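The Secret Life of the Cardboard Box

Filed under: Ordinary Things, Explained
Apr 6, 2025

You have probably sat in one. You may have worn one on your head and been a knight, or a toaster. Grown-ups throw them out without a second thought, and cats would like a word with them about that. So let's have a proper look at the cardboard box: what it's made of, why it can hold a pile of encyclopedias, and why it goes to pieces the moment it meets a puddle.

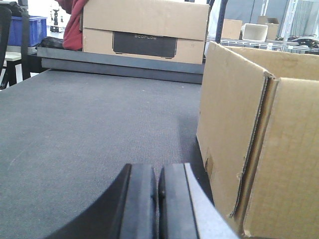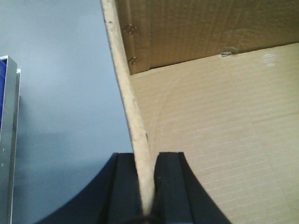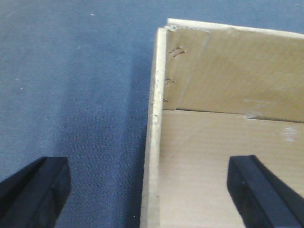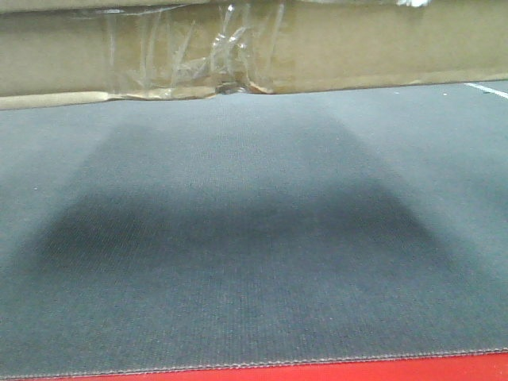 Cardboard, the star of our story.

First, a small confession on behalf of the adults

The stuff we call cardboard is mostly not cardboard. People who make boxes for a living call it corrugated board, and they can get a bit sniffy if you get it wrong. To them, cardboard is the thin, bendy stuff that cereal comes in. You can go on saying cardboard. I'm going to.

The wiggle in the middle

Find an old box (ask first, especially if it has somebody's new kettle in it) and look closely at a cut edge. You'll see two flat sheets with a wavy sheet squashed between them, like a very dull sandwich. The flat sheets are called liners. The wavy one is called the medium, and each of its waves is called a flute. No, you can't play it. I have tried.

The wiggle is where the strength comes from. Each wave is a tiny arch, and arches are good at holding things up. Builders have known this for thousands of years, and they used it for bridges. We use it for pizza.

There's a lot of air in there, too. That's why a big empty box is so light you can carry it over your head, bumping into every door frame on the way. The air also slows down heat, which helps keep your pizza warm until your brother gets to it first.

Hats came first

Wavy paper wasn't invented for boxes. In the 1800s it was used to line tall hats, so that gentlemen's heads could be comfortable and their hats could keep their shape. Later somebody wrapped it around glass bottles to stop them smashing. Somebody else glued a flat sheet to it, and then another, and before long the world had something to put its moving house in.

How a box gets made

Let's follow one from the beginning. Grallano is a paper mill beside a river, and it smells like boiled cabbage, as paper mills often do. Wood chips go in at one end and are cooked into a mush called pulp. A good deal of old boxes go into the mush as well. The pulp is spread thin, squeezed, dried and wound onto a roll much too big to fit in your bathroom.

The rolls go by truck to the Gulel box factory. Steam softens the paper, and two rollers with teeth like gears crimp it into waves. Glue goes on the tips of the waves. The glue is made from starch, which you also find in corn and potatoes. Please don't lick the box anyway.

Then the board is cut, creased and folded. The creases matter more than you'd think. Without them, folding a box is like folding a door.

Try it: the paper tower test

You'll need 12 sheets of scrap paper, some sticky tape and a stack of books nobody is in the middle of reading.

Stand one flat sheet on its edge and put a book on it. Oh dear.

Now fold a sheet back and forth like a fan, stand it up with the folds running up and down, and try again. Go gently. Make more fans, tape some of them onto flat sheets, and see which ones hold the most. Our record is 36 thin paperbacks, and then a noise that brought people in from the garden.

Why puddles win

Paper is made of tiny fibres, all tangled up and holding on to each other. Water gets in between them and they let go. The starch glue gives up at much the same time. This is why a cardboard fort makes a splendid castle in dry weather and a sort of porridge in February rain, if you live somewhere that has it.

Where old boxes go

Flatten them. In the town of Hayes the recycling truck can fit roughly 400 flat boxes in the space taken up by 40 puffed-up ones, and the driver has strong feelings on the subject. Pull off the big bits of tape if you can. Greasy pizza boxes are a problem, as oil and pulp don't get along, so tear off the clean lid and ask an adult what your council does with the rest.

After that it's back to the mush. The fibres get a little shorter each time around, and when they're too short to tangle they get washed out, and fresh ones take their place.

Words to show off with

Corrugated: folded into waves or ridges.
Flute: one of the waves inside the board.
Liner: the flat sheet on the outside.
Pulp: the wet mush that paper is made from.

Next time in Ordinary Things, Explained: the zipper, and why the one on your Grurnden jacket always jams when you're late for school.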